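Count the Ballots Where People Can Watch

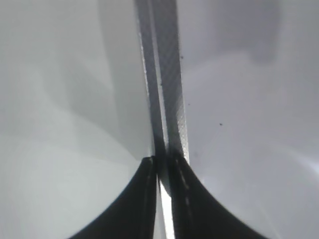

Two dark fingers meeting near the middle, with a faint broken line of pale gray on the right one.

Eltwood votes on the water bond again in January, and the county still has not said where the ballots will be counted. Last time it was the records building on Hulevov Street, behind a locked door, with two observers allowed inside for the whole county. I was one of them for part of the evening. I think that arrangement was wrong, and I think it should be changed before anyone marks another ballot.

I will start with what I am not claiming. I don't believe the last count was crooked. The bond failed by 268 votes, the recount moved the margin by a handful, and the people doing the work were careful. I voted for the bond and would have liked a different result. I accept the one we got.

My complaint is about who got to see it. For as long as I have lived here, the count was held in the high school cafeteria. You could walk in off the parking lot, sit on the bleacher seats they rolled in from the gym, and watch until you were tired. Most people never did. Some years there were more election workers than spectators. But you could go, and that settled a lot of arguments before they got started.

The move to the records building was explained as a matter of space and security. The county had leased new scanning equipment from Hidis and wanted it in a room with an alarm and its own power circuit. Fine. The cafeteria was also being repainted. But the room they picked holds 15 people under the fire code, and once the staff and the equipment technician were in, there was space for two observers, one from each party. Independents, reporters and everybody else were told to check the county website.

The website stopped updating at 9:40 p.m. and did not come back for 55 minutes. The clerk's office said the next day that a file had failed to upload. I was in the room and the counting never stopped. I can say that, and the other observer, Marloes Hermans, can say that. She was there for the other party and we agree on almost nothing else. Two people out of a county is a thin wall to lean on, though, and by breakfast there were already three different stories going around about what had happened in that gap. One of them had a truck in it.

At the public meeting afterward, Jong-dae Heo, who ran against the current clerk and lost, asked for the count to be moved back to a public room. He was told that the request was political. Of course it was political. He is a politician. That doesn't make it a bad request, and I say this as someone who did not vote for him and probably won't next time either.

The county has raised two objections and both deserve an answer.

The first is cost. The clerk's estimate for using the Cuypers Hall auditorium was $42 an hour for the room, plus a deputy at the door. The deputy is needed in either building. The room fee for a full evening is less than the county spends on the mailer telling people that there is an election. If the budget can't carry that, I would like to see which line is more important.

The second is order. Staff are worried about people crowding the tables or shouting, and after some of the meetings we have had here I don't blame them. A rope solves most of it. Put the tables on one side and the chairs on the other, post the rules at the entrance, and have the deputy remove anyone who breaks them. The school board manages this every month with a louder crowd.

I have also heard that a camera feed would do the job. I would support one as an addition. It would help people who work nights or can't drive. But a feed can freeze, the same way the website froze, and then we are back to guessing. A chair in the room doesn't depend on anybody's connection.

So the county should book Cuypers Hall for the January count, allow anyone who signs in to sit and watch, and print the hourly totals on paper and tape them to the wall as they come out. The old clerk did that last part with a marker and a roll of butcher paper, and I never heard a rumor that outlived it.

The supervisors can do all of this with one vote at their next meeting. The public comment sheet is on the table by the door, and you have to sign it before the meeting is called to order or they won't let you speak.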